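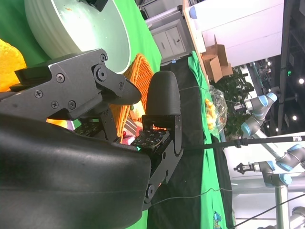

Ticket 400 - Green tablecloth, table 2, Mudgway room
Opened by: Coralie Ruawai
Assigned: Huia Ashby
Priority: normal
Status: open, waiting on supplier

Problem: cloth won't stay put. Slides toward the front whenever somebody leans on it, takes the bowl and the wicker basket with it. Also fold lines down the middle that won't come out.

CR: Bought from Kasska in April, the 60 inch one. Washed once. Care label says cool iron. Did cool iron, 20 minutes, no change at all. Can we go hotter or will it melt?

HA: Don't go hotter. Which fabric does the label say?

CR: Polyester. Sorry shoudl have put that in.

HA: OK. Damp tea towel on top, iron on low, keep it moving. Do the back side first. Keep off the corner with the little blue and yellow logo, print might lift.

CR: Done. Creases mostly gone, one still there near the middle but the bowl can sit on it. Logo fine. Still slides.

HA: Anything under it?

CR: No, straight on the table top. Tried tape, came off by lunch and left gunk. Gunk came off with dish soap.

HA: No more tape pls. Try clips on the long sides.

CR: Clips from the Selilport box don't open wide enough. Table edge too thick. Tried 2 of them, one snapped.

HA: Non-slip mat then, the rubbery shelf liner stuff. Hunier sell it on a roll. Cut it smaller than the cloth so it doesnt poke out. Heavy things in the middle, not the edge. And the black sheet, does that have to go over the green one? Could be dragging it down at the front.

CR: Yes has to stay for now. Can fold it back so less hangs off.

HA: Do that. Tell me if it slides less.

CR: Folded back. Better, not fixed. Bowl stayed where it was, basket moved a bit when I wiped down.

HA: Liner ordered, one roll. Leaving this open till it's down and you've had a day on it. Don't rewash the cloth in the meantime.

CR: ok. Need the broken clip back or bin it?

HA: Bin.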